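Two Finger Pads and Two Cameras: Sorting Hand Tools with a Pair of Small Arms

Semester project report, Robotics Workshop stream
Submitted Sunday, April 11, 2021

Why we picked this project

When our group first sat down in January to choose a topic, we had all sorts of grand plans, most of which involved the arms cooking something. Our supervisor very kindly let us talk ourselves out of those, one by one, and we ended up with a question that sounded almost too plain: if you have two small arms fixed to the edge of a table and a plastic bin of ordinary hand tools in the middle, which finger pads and which camera view give you the best chance of getting a tool out again? We have grown very fond of this question over the semester. Tools are heavy at one end, shiny, oddly shaped and forever tangled up in one another, and every one of us has a drawer at home that looks just like our test bin.

We called the project Bamalis, mostly because the shared drive needed a folder name and somebody typed that one in. The name stuck, so you'll find it in the logs.

What we compared

There were two sets of finger pads. The first set, which the logs call Brovora, has a cross-hatched texture on the gripping face. The second set, Dunetti, is smooth, with a thin layer of soft rubber glued on top. Both fit the same parallel gripper, so changing over is a matter of a few screws and a bit of patience (more patience than screws, if we're being fair to ourselves).

We also compared two camera views. One comes from a small camera at the wrist, looking down past the fingers. The other comes from a camera up high that looks over the whole table and both arms. Our controller, Workneh, is a fairly simple program that takes one view or both, asks for a grasp point, and moves the arm there at a slow and polite speed. We left the speed setting alone for the whole project, even when it was getting late and we dearly wanted to go home.

How the trials went

Each trial started with the tools in the bin and both grippers open and empty. We asked for one tool, and the trial counted as a success if that tool came out, stayed in the fingers, and was set down on the bare table beside the bin. Anything that brought a neighbour along for the ride was written down as a double pick and didn't count. We ran 200 trials altogether, with the pads and the views shared evenly among them, and the order was shuffled so that we wouldn't get all of our tired trials in the same group.

We also kept a smaller side set of 60 trials using light cardboard boxes in place of tools. This was partly to check that nothing had come loose, and partly because a light, square box is a very forgiving thing to pick up and we needed the encouragement.

What we found about the pads

We had all assumed that the textured pads would win on metal, and for screwdriver shafts they did. A thin round shaft wants to roll, and the texture gave it something to settle against. On plastic handles the story turned around. The soft rubber wrapped itself a little around the curve of a plier handle and held on nicely, while the textured pads touched at only a few points and let the heavy end swing down. More than once we watched a pair of pliers turn slowly in the fingers like a weather vane and then drop back in the bin with a clatter that made the people at the next bench look up.

The boxes hardly cared which pads we used. If we did this again we would spend fewer trials on them, though we would miss them.

What we found about the cameras

The high view was better for deciding where to go. It takes in the whole bin at once and it knows where the other arm is, a comfort when you have two of them sharing one table. The trouble comes at the end of the reach, when the gripper itself gets between the camera and the thing it's trying to pick up.

The wrist view was better for the last little bit, as we had hoped, but it had two bad habits. The first was glare. Our table is glossy, and the room lights come back off it as a wide pale band, and in an early version of the program that band was picked as a grasp target 29 times before we added a brightness limit. The second was that the fingers take up a good share of the view, so a bin sitting off to one side can be half hidden behind a finger at the very moment you want to look inside it.

Using both views, with the high one choosing the tool and the wrist one fine-tuning the approach, gave us our steadiest results. It was slower. We think the wait is worth it for tools, and probably not for boxes.

What we would change

A matte cloth on the table would be first on the list, and it would have saved us a whole weekend of fiddling with the exposure. We would also label the bin's position with tape from day one. We saved around 2,000 stills from the two cameras and have sorted only the ones we needed for this report, so there's a good bit of work left there for next year's group if they'd like it. The folder notes explain the naming, and the spare pads are in the second drawer under the bench.

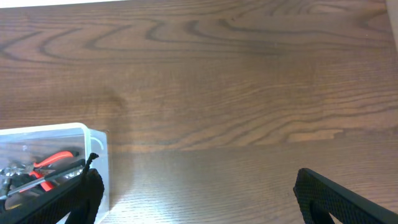
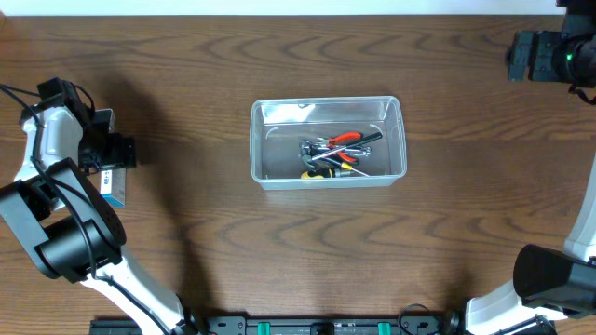 Figures 1 and 2. The bin of tools in the wrist camera view (Figure 1) and in the high view with both arms (Figure 2).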